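4.2 Collecting the demonstrations

All demonstrations were given by remote control, by two operators, over 18 sessions at our Toledo site. We had planned to guide the arm by hand. Facundo Retamal did this for one afternoon, produced 40 usable recordings and a sore shoulder, and asked whether the leader arms had arrived yet. They had – they were under his desk.

Each operator was given the same written task list and no advice on style. This was a mistake, or a finding, depending on which reviewer is reading. Retamal moves quickly and corrects late. Eetu Heinonen approaches a bowl as if it might object. A policy trained on both learned to hurry toward an object and then hesitate over it, so we split the data by operator and report the two sets separately in Section 5.

Of around 400 recordings, we dropped those in which the operator stopped to talk, and those in which the Groniso controller lost its connection. We kept failed grasps when the operator recovered without a reset. Kitchens are untidy, and we made no effort to clear the counter between tasks.
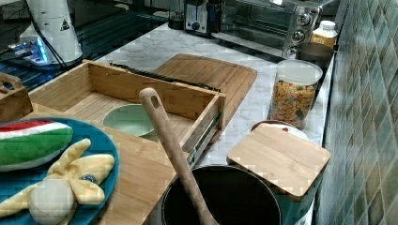
Toledo, 8/31/22

Figure 3. Kitchen counter used for the cooking and tableware tasks, with a spoon in the black pot, a mint-green bowl in the open bamboo box, and plush toys on the teal plate.

The plush toys proved the hardest items to teach. Both operators squeezed them far more than needed, and the policy copied this faithfully. Rigid items such as bowls gave less trouble, although Heinonen's recordings of them run long enough that we cut the idle steps before training.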